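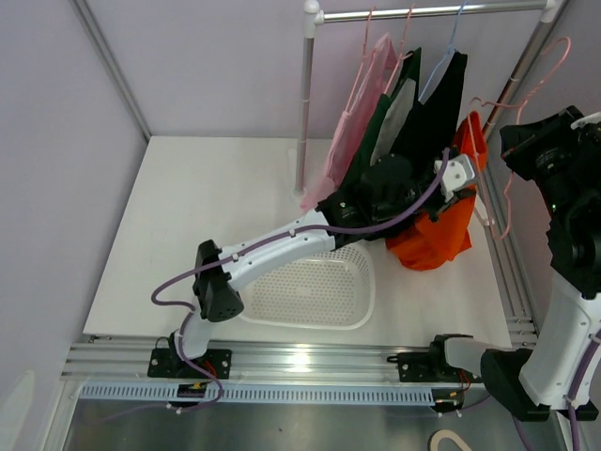
## 4. Running the garment pick routine

1. Hang the clothes on the crossbar and stand the empty basket on the platform, within reach of both arms.
2. Check that the purple cables follow the arms without snagging on the rack.
3. In Revari, open **Garments**, choose **Rack to basket** and set the speed to 40%.
4. Press **Start**. The first arm moves in to the hangers.

**Caution:** Keep hands outside the panels while either arm is powered.

**Note:** If a grasp fails 3 times, the routine pauses. Spread the hangers out and press **Resume**.

Service the grippers every 3,000 cycles (see section 7).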